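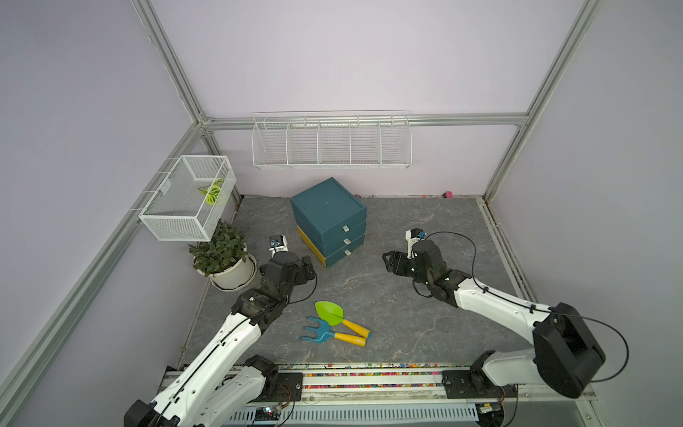 Toft season 2: episode order differs between disc and streaming

Posted in Television / Drama by Flurina Danzer
June 3, 2020

I have the Region 4 disc set of Toft and also watch it on Okimano. The disc puts "Prasdale" fourth. Okimano lists it as episode six. In the streaming order Malport is already dead when he turns up at the ferry office, and there is no flashback caption. Which order is correct? The running times also differ by 30 seconds on that episode.

3 replies

Ragnheiður Eskildsen
The disc order is production order. Okimano uses broadcast order. The network held "Prasdale" back in February for scheduling reasons and ran the two harbour episodes first. Continuity only works in production order: the cut on Malport's hand is fresh in "Prasdale" and healed in the first harbour episode. Watch 1, 2, 3, 6, 4, 5, then 7 onward using the streaming numbers. The 30 seconds is the recap, dropped from the disc master. No scene is missing.

Preben Lauritsen
pretty sure he's a ghost in that one. watched it in streaming order and it made sense to me

Suha Geagea
Ragnheiður's order is right for season 2. Don't apply it to season 1, where both versions match. If you keep a local library, most metadata databases default to aired order, so change the series setting to DVD order before you rescan. Renaming the files by hand will be overwritten at the next refresh unless you lock the fields. The subtitles on my copy of disc two are also numbered in aired order, so check those separately.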